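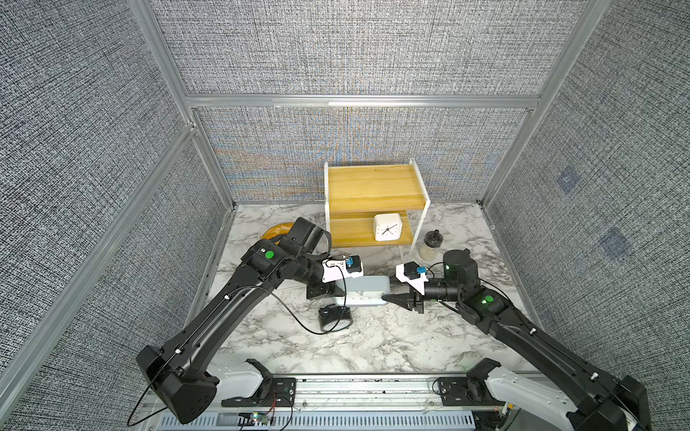
A two-tier shelf with yellow wooden boards. The clock is on the lower one, with a lidded jar on the right and a round plate on the left.

The small shelf comes back to the counter

2018-12-04

Kitchen counters in older apartments were built for people who owned fewer things. There was a spot for the kettle and a spot for the breadbox, and the rest was for work. Add a coffee grinder, a phone charger, a fruit bowl and a row of jars, and the working part shrinks to the width of a cutting board.

The two-tier shelf is one of the older answers to this. It has a light metal frame, two boards and four feet, and it stands at the back of the counter against the wall. For years it was mostly a thing you saw in church-hall kitchens and at the back of hardware stores. This fall it has turned up in the front windows of housewares shops, usually with a white frame and pale or yellowish wood, and it is selling well enough that Zillberg, the housewares shop on the main street in Gremcombe, moved its stock of them out of the basement in October.

The shop's version costs $59 and comes flat in a box. Assembly needs a hex key and a level surface. The frame is 505 millimetres wide, which fits between the stove and the sink in most galley kitchens on that side of the river. Measure first all the same. Gremcombe has a lot of converted houses, and no two of their kitchens were converted in the same year or by the same hands.

What goes on it

People tend to load the top board first. It is the easy one to reach and things look good on it, so within a week it is full and the lower board has one onion on it. The better way is to start at the bottom.

The lower board suits anything short that is used every day and doesn't need to be lifted high. A salt dish works there. So does a small square clock. An analog alarm clock on the lower board, set off toward one side, can be read from the sink and from the table, and it leaves the rest of the board for cups. White with black hands is the plainest sort and the easiest to read in poor light. A clock on the counter also means fewer wet thumbs on the phone during a boil.

The upper board can take taller things, up to whatever is hanging over it. Check the upper cupboards. If the doors swing low, a bottle of oil on the top board will be in the way every time someone wants a plate. In a kitchen with open wall above the counter there is more freedom, though a tall row of bottles makes the whole thing feel heavy. It is fine to leave the top board bare for part of the day. A bare board is a good place to set down a hot-cross bun tray, a stack of mail or a bowl that is waiting for the fridge, and it gets cleared again by supper.

Weight matters more than most buyers expect. A full set of stoneware bowls belongs in a cupboard. Thin boards bow in the middle after a winter or so, and once they have bowed they stay that way unless they are turned over. Some owners turn them every spring as a matter of course. If the boards sit loose in the frame this takes a minute. If they are screwed in, it takes longer and usually doesn't get done.

Beside the shelf

The floor of the counter on either side is part of the arrangement, and it is where a lot of kitchens go wrong. Whatever doesn't fit on the boards gets pushed up against the legs, and the shelf ends up with a skirt of clutter around it.

One jar on one side is enough. A clear glass jar with a black lid does well next to a white frame. Put in it something that gets scooped: flour, sugar, rice, oats. Clear glass shows when it is running low. Jars by Millico are the ones most often seen in the shops here, and their lids can be bought separately, a help in any house where lids go missing. The wide-mouthed size takes a measuring cup. The narrow one doesn't, and it has to be poured, with the usual result on the counter.

Label the jar if there is more than one white powder in the house. Masking tape and a marker are fine. Icing sugar and cornstarch have been confused in better kitchens than yours.

On the other side a flat plate is useful. It catches the tea bag, the wooden spoon or the half lemon. A round one in yellow or orange picks up the colour of the boards, if that sort of thing is of interest, and turmeric doesn't show on it. Leave it flat on the counter close to the leg of the shelf, where it won't be knocked by a sleeve.

White marble and what looks like it

Many of these shelves are going onto white counters with grey veining. Real marble is beautiful and marks easily. Vinegar, wine and lemon all etch it, and metal feet can leave a grey line if the shelf is dragged. Stick felt pads under the feet, or lift the shelf when cleaning. Felt gets soggy near a sink, so use clear rubber dots there and change them when they yellow.

Printed surfaces with a marble pattern are much easier to live with. They can be wiped with dish soap and a cloth. A white frame more or less disappears against them, and the wood is what shows.

A plain grey wall behind is a good match. Cloth panels and woven wall coverings have become popular in dining nooks, and they soften the sound in a hard room, but they shouldn't be run behind a stove or anywhere that fat spits. Behind a shelf that holds dry things they will last. Vacuum them with the brush end every couple of months.

Looking after the wood

Most boards at this price are softwood with a clear finish. The finish goes first along the front edge, where hands and cups rub. Murín, the furniture repair workshop behind the Gremcombe arena, recommends a light sanding along the grain with fine paper and 2 thin coats of food-safe oil, a day apart. The workshop does the job itself for people who don't want the mess, and it will also cut a replacement board while you wait if the shelf is a straightforward rectangle.

Yellow wood gets yellower. Pine in a south window will go the colour of honey by its second summer, and anything that has stood in one place will leave a lighter patch where it stood. A clock leaves a neat square. Move things now and then if this bothers you. Plenty of people never notice.

Water is the other enemy. Rings come from cups set down wet, and from plant pots more than anything. Herbs on the shelf are a nice idea and need a saucer each. Basil in particular gets watered by everyone in the household, each of whom believes the others forgot.

The metal needs very little. Wipe it with a damp cloth, dry it, and touch up chips with appliance paint before rust gets a start. Check the screws at the same time. A shelf that wobbles usually has one loose at the back, down low, where it can't be seen without pulling the whole thing forward.

If you are buying second-hand

The thrift store on the Gremcombe ring road gets a steady trickle of these, usually missing the hex key and sometimes missing a board. A missing board is no reason to leave it behind. A missing foot is more trouble, as the sizes vary from maker to maker and the replacements in blister packs seldom fit.

Set the shelf on the floor of the store and press on opposite corners. If it rocks, turn it end for end and try again, in case the floor is at fault. Look under the boards for stains and for old price stickers, which take the finish with them when they are peeled. Warm the sticker with a hair dryer at home and it will lift off cleanly.

Zillberg expects its next delivery of white frames before the holidays. The black ones are in stock now, in the same width and at the same price.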